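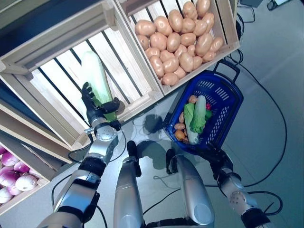 A long pale green vegetable in the left hand, the right hand at the rim of the basket.

About the Dasthorpe Student Robotics Program

The Dasthorpe Student Robotics Program is a joint undertaking of Dasthorpe College and the Stusamska Technical School. It offers an elective class, an after-school club and a competition team to students of both schools. All three share one subject: the handling of everyday objects by robots with two arms and jointed hands. Current enrollment is 44 students.

The program began as a programming club that met in a corner of the college library. Its members wrote software for wheeled kits and had little interest in manipulation until Ottilie Baumgartner joined the faculty and proposed a project on grasping. The first class in robot handling was offered the following year, and the club was reorganized to support it. Ms. Baumgartner remains director of the program and teaches the spring term.

Our Area of Work

The principal project is called Lukáč. Its object is the grocery order: a shopper's list is given, and the robot must take each item from its crate and put it in a shopping basket. Produce was chosen for the project in its second year. Two cabbages from the same crate differ in size, firmness and the way the leaves lie, and a grasp that has been tuned to one will often fail on the next. Boxed goods are used in the introductory class, where the purpose is to learn the controls.

Students in Lukáč work in groups. A group is responsible for a task from the written plan through to the final report, including the recording of attempts and the labeling of those recordings. In the last school year the groups completed and labeled 309 attempts. Attempts in which an item was dropped or missed are kept and labeled with the same care as the others.
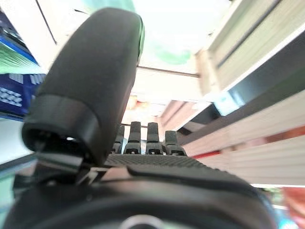 Particular attention is given to the hands. Every student learns to inspect the fingers and thumb before a session, to recognize a joint that is moving late, and to report it in the equipment log. Segundo Zapata, technical instructor, is responsible for this part of the course. No student may run a session until Mr. Zapata has signed the inspection card, and cards are renewed each term.

The Elective Class

The class is open to students who have completed first-year mathematics. Prior experience with robots is not required. Instruction covers coordinate systems, camera views, basic motion planning, safe practice and technical writing. A full course consists of 36 sessions, of which the greater part are held in the workshop.

Assessment is by logbook, practical work and a final report. There is no written examination. Students are expected to explain in their reports why a grasp was chosen and what was changed after it failed. Reports are read by two members of staff, one of whom has not taught the student.

The Club

Club meetings begin at 3:45 p.m. and end at 6:00 p.m. during term. Members may use the workshop for their own projects with the approval of the club supervisor, Gwawr Kemeys. Recent projects have included a sorting program for root vegetables, a study of how basket position affects reach, and a set of printed covers for cable connectors. Younger students are welcome from the second term of their first year and are paired with an older member until they hold an inspection card.

The club also maintains the practice layout. Crates are filled according to a plan sheet, and the arrangement is changed between sessions so that groups do not come to depend on one position. A typical plan sheet calls for crates filled to different levels, with some of the produce mixed and some kept to a single kind.
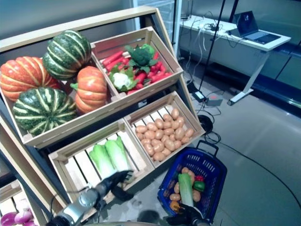

Changes to the layout are recorded on the same sheet and copied to the shared drive before the first attempt. Groups that find a difference between the sheet and the stand are asked to correct the sheet and initial it. Ms. Kemeys reviews the file at the end of each month.

The Competition Team

Each April the program enters a team in the Kultix student handling contest. Teams receive an order shortly before their turn and are scored on items delivered, condition of the items and time. The highest possible score is 175 points. Dasthorpe has entered for four years and placed third in its most recent appearance.

Selection for the team takes place in the winter term. Candidates complete a timed order and an interview with the team coach, Emrys Skyrme. Mr. Skyrme came to the program from industrial packaging and holds the view, which students hear often, that a slow clean pick is worth more than a quick one that bruises the goods. Members who are not selected may serve on the support group, which prepares spare parts, keeps the score sheets in practice and travels with the team.

Teams are required by the contest rules to submit a written account of one difficulty they did not solve. Our most recent account dealt with small items lying low in a crate, near the front board, where the fingers have little room to close.

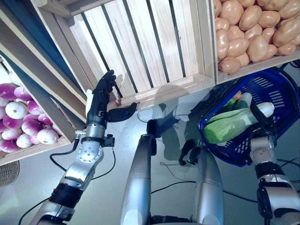
Staff

Ottilie Baumgartner, Director
Segundo Zapata, Technical Instructor
Gwawr Kemeys, Club Supervisor
Emrys Skyrme, Team Coach
Haf James, Program Office and Admissions

Admission and Fees

Applications for the elective class are made through the student's own school and should reach the program office before the end of the preceding term. Club membership may be requested at any time. The class carries no fee. Club members pay a small charge each term toward materials, and this is waived on request to Haf James.

Safety

Students remain outside the marked area while the robot is powered. A member of staff is present at every session and holds the stop control. Long hair is tied back and lanyards are removed before entering the workshop. Families may request a copy of the full safety rules from the program office.

Visits

Prospective students and their families may attend a workshop session by arrangement. Groups from other schools are received in the spring term only. Requests should be addressed to Haf James at the program office, stating the size of the group and the age of the students.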